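The head of product at Gidisitz joined when the company had six staff and one customer. Its planning tool, Jatoi, is now used by more than 2000 teams.

"I wrote the first roadmap over a weekend," she says. "It had 36 features on it. We built four."

14 shares 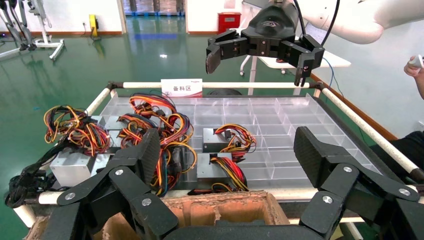 Page last changed: November

She now asks for a written problem before any feature goes on the list. "If you can't say who has the problem, leave it off."

Flirkik, the firm's second product, was closed after 26 weeks. She says she should have stopped it sooner. "People told us they liked it. They didn't open it twice."

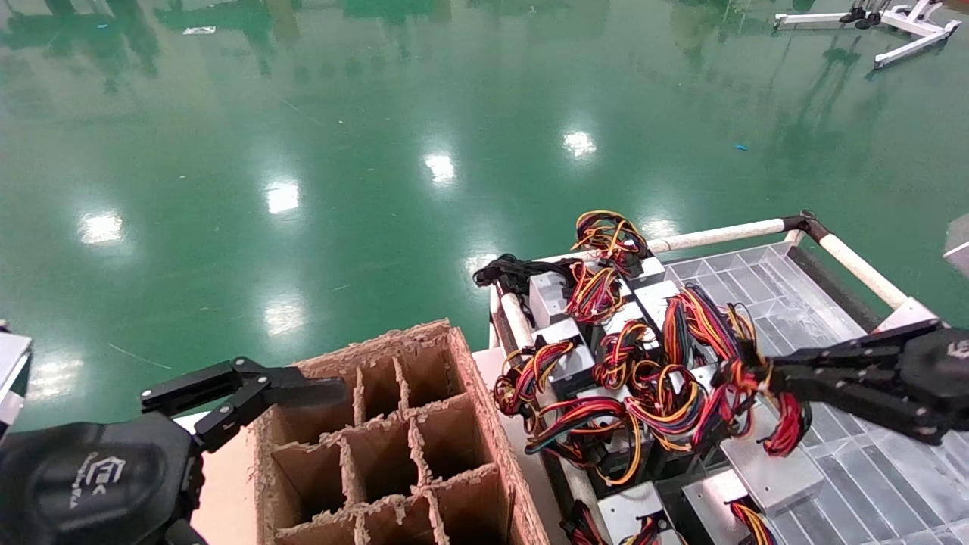 Imogen Pell, staff writer, Gastirus

Her advice to new product managers is to sit with the support desk for a month and answer the phone. "You hear the words customers use. Mine were wrong for a year."

She does not plan to write a book. "I'd have to finish the one on my desk first."

3 comments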